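2023-01-10

Spent most of the day on the equipment request for the two-arm cell. Mahlet Tsegaye wants it before the end of the week so she can put it in with the February orders, and I would like it off my desk.

The main item is gripper fingers. I have asked for two new sets from Clarkum and one spare set to keep in the drawer. Last year we bought one set at a time and waited on shipping every time, so this year I put the spare in from the start. They are 80 dollars a set, plus 17 for shipping if all three go in one box. Mahlet may cut the spare. I will argue for it.
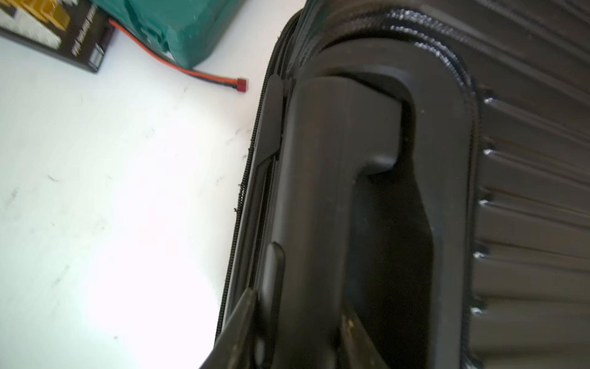
Fingers at the suitcase handle.

The bigger question is whether to replace the wrist cameras. Emiliano Orellana says the ones we have will do for another year. He is probably right, and a pair from Brimuritz would be 800 dollars, which eats most of what is left after the fingers. I moved them to the second page under "later" and wrote one line on why.

Also went through the list of things to handle. We have the one big hard-shell suitcase and I would like a soft one and something smaller, a carry-on or a kid's size. Emiliano thinks the thrift store on Lencho Street is the place to try. No need for new ones. I put down 300 for luggage and other large items for the whole year and will keep the receipts in the blue folder this time.
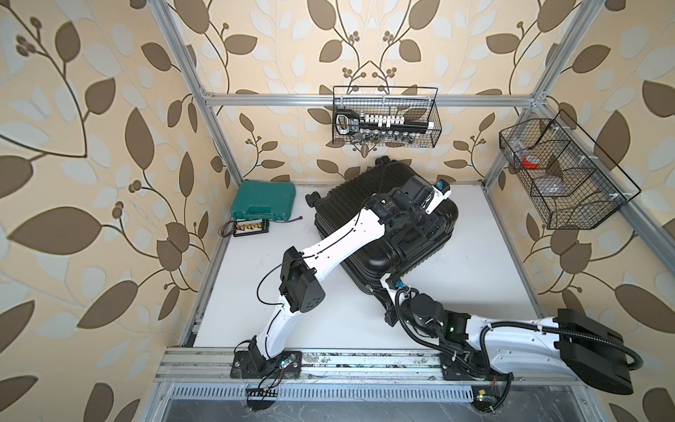 Trandulport called back after lunch about the service contract. The price is the same as last year but they want it paid up front. I said I would have to ask. Mahlet was in meetings until four and then said no, quarterly or nothing – so I have to call them again tomorrow.

Things still open tonight:

1. Get the Clarkum quote in writing. The one I have is from a phone call and has no part numbers on it.

2. Ask Emiliano which cable sleeves he wants and how long. He said "the same as before" and I can't find the old order.

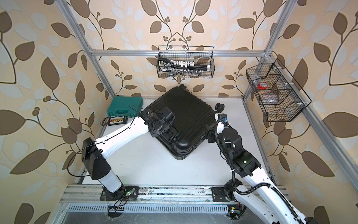 3. Call Trandulport about paying by quarter.

4. Send Mahlet the draft with both pages, then go to bed.

2 comments – 5 shares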